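Household robots: your questions answered

Last updated 2023-01-09

Can I buy a robot that does the housework?
No. You can buy machines that do one job each, such as vacuuming a floor or cutting grass. A single machine that moves from room to room and picks up whatever job is waiting is still a research project.

What is Trekia working on?
Kitchen and storeroom chores. Our list has 123 of them, from opening a cupboard to putting shopping away. Most are tried in simulation first and a few go on to the test flat in Irkik.

Why start with doors?
A lot of chores begin with one. The cup is in the cupboard, the milk is in the fridge, and the arm has to get at them before it can do anything else. Handles differ in shape, height and stiffness, and a door swings in an arc that the arm has to follow without pulling against the hinge. 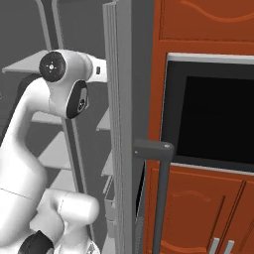

People do all this by feel. An arm has to work out where the handle is, how to hold it and which way the door will go. If it guesses the hinge side wrong, it should stop and try again. Ours doesn't always do so, and we count those attempts as failures.

Do you use real kitchens?
Only the one in the test flat. The rest are computer models. We had 528 room layouts at the last count, and the Adetti set, due in May, will add more. Cupboards, shelves and handles are mixed so that the arm doesn't learn just one room.

How well does it do?
In our last round of simulated door tests it managed 1438 openings before we changed the grip settings. In the test flat it is slower and fails more often. Glossy fronts and stiff catches give it the most trouble.

Is a shop floor easier than a home?
Usually, yes. Shelves stay where they are and the boxes come in known sizes. Kovács, our stockroom trial, moves about 500 boxes a day, with a member of staff on hand to sort out jams.

Will it wash up?
Not yet. It can put a plastic plate in a rack. Glasses and greasy pans are a long way off.

Can I have one on trial?
We don't lend arms to private homes. Shops and warehouses can write to us through the contact page.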